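Small Whiteboards on Shared Study Tables: Use, Cleaning and Care

Student Project Report
Course unit: Materials in Everyday Use
Project site: Dimitriou Study Hall, ground floor

1. Background

The Dimitriou Study Hall provides large white tables for group work. Until last year, students who wished to sketch an idea or work through a calculation together used loose paper, most of which was left behind at closing time. In response, the hall placed a small freestanding whiteboard on each table in the north bay. The boards were well received, but complaints about poor erasing began within the first term and had become frequent by July.

The present project was proposed to the course office as a study of these complaints. It asks how the boards are used, which marks are hard to remove, and what cleaning routine the hall should adopt. It does not consider wall-mounted boards or the glass panels in the seminar rooms, which are cleaned under a separate contract.

2. Equipment and setting

Each board is a light, rectangular panel with a glossy white writing surface and rounded corners. It stands on two small feet and can be moved by one person without effort. The feet grip the tabletop well enough for ordinary writing, although firm pressure near the top of the panel will tip it backward unless there is something behind it. Several groups had already found their own answer to this and were propping a book or a second board at the back.

The tables are made up of separate panels placed edge to edge. The seams are narrow, but a foot that lands on one may rock slightly. Users were advised to keep both feet on the same panel.

Lighting in the north bay comes from overhead fixtures. On a glossy board, this produces bright streaks that can hide light or thin lines. Black marker remains readable in most positions. Yellow and light green do not, and these colors were left out of the main trials.

3. Method

The work was carried out in 4 stages: a review of the complaint book, a period of observation at the tables, a set of erasing trials, and a trial of a written cleaning routine.

For the erasing trials, two brands of dry-erase marker were compared. The first, Ziron, is the brand stocked at the front desk. The second, Trineo, is sold at the campus store and was the one students most often brought with them. Both were used in black with a medium tip.

The test mark was a band of overlapping loops drawn without lifting the pen. Loops were chosen over straight lines for a practical reason. Where a line crosses itself, the fresh ink partly dissolves the ink beneath and a thicker deposit is left at the crossing. Handwriting, crossed-out work and idle doodling all contain many such crossings, and observation had shown that these were the places where gray shadows remained after wiping. The band was kept to the upper part of the board so that the lower part could serve as a clean surface for comparison.

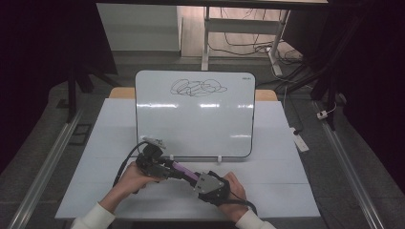

Marks were left for three periods before erasing: five minutes, one day and one week. They were then wiped with a dry felt eraser, using light pressure and strokes in one direction. If a shadow remained, the same area was wiped with a damp cotton cloth and dried. A commercial board cleaner, Traltelano, was used only when both of these steps had failed.

Overall, 744 erasing trials were recorded. The results of each trial were entered on a sheet as clear, faint or visible, judged from a normal seated position. Two members of the group judged every result separately, and any disagreement was settled by looking at the board again from the side, away from the overhead reflections.

4. Results

Marks left for five minutes came away with the dry eraser in nearly all cases, and no difference was found between the two brands. After one day, single lines still erased cleanly, while the crossings often left a faint shadow. The Ziron marker performed somewhat better at this stage. After one week, dry erasing alone was rarely sufficient with either brand. The damp cloth removed most of the remaining ink, and the cleaner removed the rest.

The condition of the eraser had a larger effect than expected. A felt pad loaded with old ink spread a gray film across the board, and this film was the main cause of the complaints reviewed in the first stage. When a washed pad was used on the same boards, users described them as new.

Drawing over an old mark with fresh marker and wiping immediately was also tested, as many students believed in this method. It worked on single lines. On dense scribbles it lifted part of the ink but dirtied the pad quickly, and it cannot be recommended as a regular practice.

Ink was found on the tabletops less often than on the boards. It usually took the form of fine dust below the lower edge of the panel, and a damp cloth removed it. Dust that had settled into the seams between table panels was harder to reach and required a soft brush.

5. Recommended routine

The following routine was tried in the north bay and is proposed for the whole hall.

Boards are to be wiped with a dry eraser by the group leaving the table.
Boards are to be wiped with a damp cloth each evening and dried at once.
Felt pads are to be washed weekly and replaced when the surface has hardened.
Traltelano is to be kept at the front desk and used only on marks that a damp cloth does not remove.
Abrasive pads and kitchen powders are not to be used on the writing surface.
Table seams are to be brushed when the boards are lifted for evening cleaning.

6. Limits of the study

All trials were made on one model of board, and the findings may not apply to older or more heavily scratched surfaces. Colored inks were tested only briefly. The longest period between marking and erasing was one week, and marks left over a vacation may behave differently. The effect of room temperature was not measured.

The trial sheets are stored with the course office under file number 2132 and may be consulted on request. A spare set of washed felt pads has been left in the supply cabinet of the north bay.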